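**Operators wanted: gripper comparison, table clearing task**
Gutham, Building 7
Posted 2018-10-02

We are looking for people to run a two-arm robot by remote control while we compare two sets of gripper fingers and two controllers. The work is paid by the session. You don't need a background in robotics. If you can sit at a desk, follow a written procedure and keep notes as you go, you can do this.

The project is called Brumura. Its first part ended in the spring with more than 3000 logged runs, nearly all of them done by our own staff. We know the setup too well by now, and our times don't say much about how the fingers behave for somebody new. For the second part we want operators from outside the group.

## The task

Each run is a table to clear. Dishes belong on the blue tray at the left. Trash goes into the bin at the right end of the table. The items are ordinary ones: a plate, a mug, a paper cup, a crushed can, foil, crumpled paper, a foil food tray. The robot has a two-finger gripper on each arm, and you decide which arm does what.

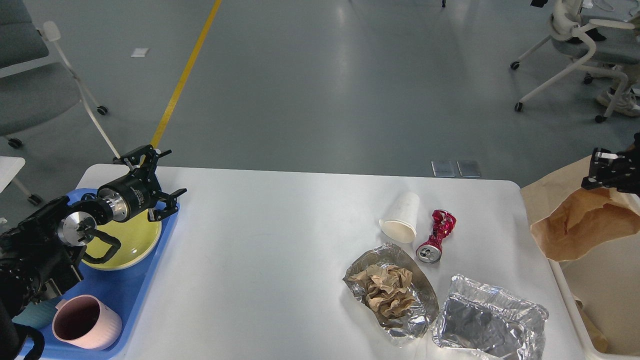 Thin and crumpled things are where the two finger sets differ most in our own trials. The short fingers hold a can well and tend to push foil along the table. The long ones get under foil more easily but are slower to line up on a mug handle. We would like to know if that holds for people who haven't spent months with either set.

Controllers are the other half of the comparison. One is a pair of hand-held grips that the arms follow directly. The other is Sirko, a desktop unit with two sticks and a foot switch. You will use both, and the order is assigned to you at sign-up.

## What a session looks like

- Safety briefing and a signed form (first session only)
- Practice on the controller for that day
- 10 scored runs, with a break halfway
- Short written questions after the last run

Plan on a full morning or afternoon. Each operator does seven sessions, spread over October. Please don't apply if you can only come once or twice, as partial sets can't be used in the comparison.
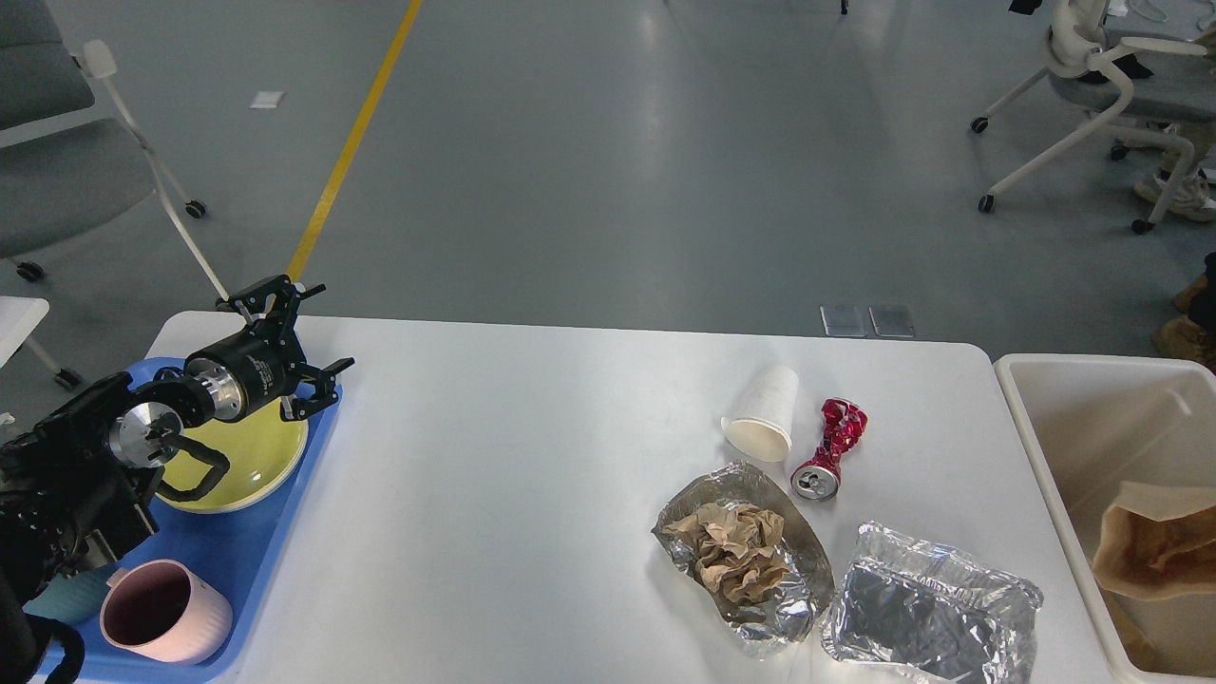
*Dishes on the left, trash waiting on the right.*

A staff member is in the room during every run and handles the stop button. You work from a chair outside the yellow line. Between runs the staff member resets the table from a printed layout, so you won't be asked to do that.

## Who can apply

- Age 18 or over
- Normal or corrected vision, including color
- Able to use both hands and one foot for the controls
- No paid work on robot arms in the past two years

Left-handed operators are very welcome. We have too few in the first set. Gamers are fine too, but please say so on the form.

Closed shoes are required in the lab. Long hair tied back, no loose sleeves. Phones stay in the lockers by the door.

## Data

We record the camera views from the robot, joint positions, gripper force and your controller inputs. Your name is kept apart from the runs and replaced with a number. You can stop at any time and will be paid for the sessions you have finished. Results will go into a report for Goseseo, who make the long fingers and are paying for part of the work.

## How to apply

Send a short note to Valentyna Polishchuk, Room 1116, or leave it at the front desk. Give your name, a phone number, which hand you write with, and the mornings or afternoons you have free in October. Questions about the equipment can go to Ostap Palamarchuk in the same room.

We will answer everyone who writes, including those we can't place. Applications stay open until all the slots are filled.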